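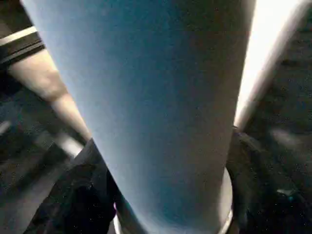 Do participants need a background in robotics to record demonstrations?

Experience with robots is optional. What the work requires is steady hands, patience with repetition, and the ability to follow a written protocol without improvising on it.

Call for participants: two-arm demonstration recording

Wisance is recruiting paid participants for a teleoperation study at its Stovetport facility. Sessions begin in April. The study collects demonstrations of household handling tasks performed with two robot arms under the direct control of a human operator. The recordings are used to train control policies and to compare two methods of input.

Scope of work

Each participant records under both methods. In the first, called hand guiding, the participant holds the arm near the wrist and moves it through the task while the controller compensates for gravity. In the second, called remote control, the participant sits at the Hida station and moves a pair of smaller leader arms. The follower arms reproduce the motion, and a trigger on each leader sets the opening of the gripper.

Most tasks in this round involve large, light or awkward items: stands, tubes, bags, and pieces that one arm must hold still while the other works. Single-arm tasks were covered in an earlier round, which produced 1209 accepted episodes. They are not repeated here.

An episode runs from the start tone to the release of both grippers. The participant marks it as complete, failed or void. Failed episodes are kept and labeled. Void episodes -- a dropped connection, a person entering the work area, a camera fault -- are deleted and recorded again. Participants are paid for time on station, and the rate does not depend on the outcome of an episode.

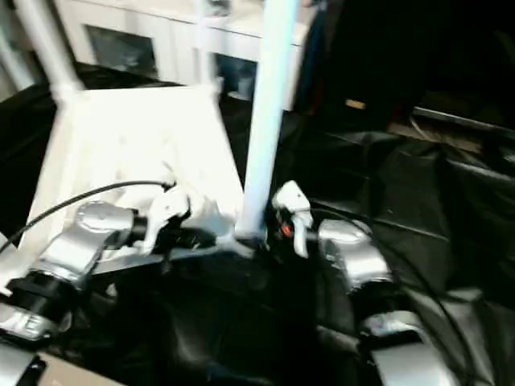
One participant from the single-arm round wrote in the exit survey that remote control felt slow for the first hour, and that the hard part was learning to stop correcting. Small corrections near contact show up in the data as jitter, the same comment went on, and it would have helped to hear that before the first session instead of after the third.

The training block has been rewritten accordingly. It now includes a review of the participant's own joint traces after the first set of practice episodes, with attention to approach speed and to pauses before the gripper closes. A short pause is acceptable. Repeated opening and closing is not, unless the grasp has failed.

Requirements

Age 18 or older.
Able to sit or stand at a station for 2 hours with one break.
Full use of both hands. Either hand may be dominant.
Normal or corrected vision, including depth perception.
Able to read and follow written instructions in English.

Participants with an implanted electronic medical device should contact the study desk before applying.

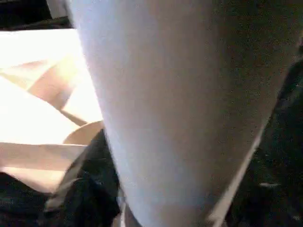
Prior work that depends on fine hand control, such as sewing, dental assisting, instrument repair or crane operation, should be listed on the application. It is recorded as a study variable and does not affect selection.

Schedule and commitment

The full commitment is 8 sessions. Morning sessions start at 9:00 a.m. and afternoon sessions at 1:30 p.m. The first session is training only. The target is 200 accepted episodes per participant across both methods. Participants who complete all sessions without reaching the target receive full payment.

Data

The system stores joint positions, gripper commands, wrist camera video and head camera video. Hands, forearms and clothing may appear in the video. Audio is not recorded. Recordings are shared with Naciri, which handles annotation, under a participant number only.

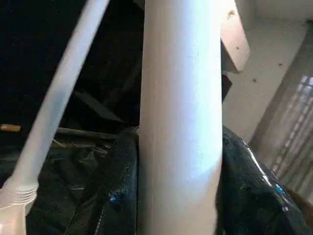
Consent may be withdrawn at any point up to the end of the final session, and all episodes under that number are then removed. After that point the recordings are merged into the training set and can no longer be separated.

How to apply

Complete the form on the Wisance participant page and select "Stovetport, two-arm." State which session times are possible and whether any are excluded. Applicants who meet the requirements are invited to a short screening visit, which is paid at the session rate and includes a grip test and a brief trial on the leader arms. Closed shoes are required on site. Loose bracelets and watches must be removed before hand guiding.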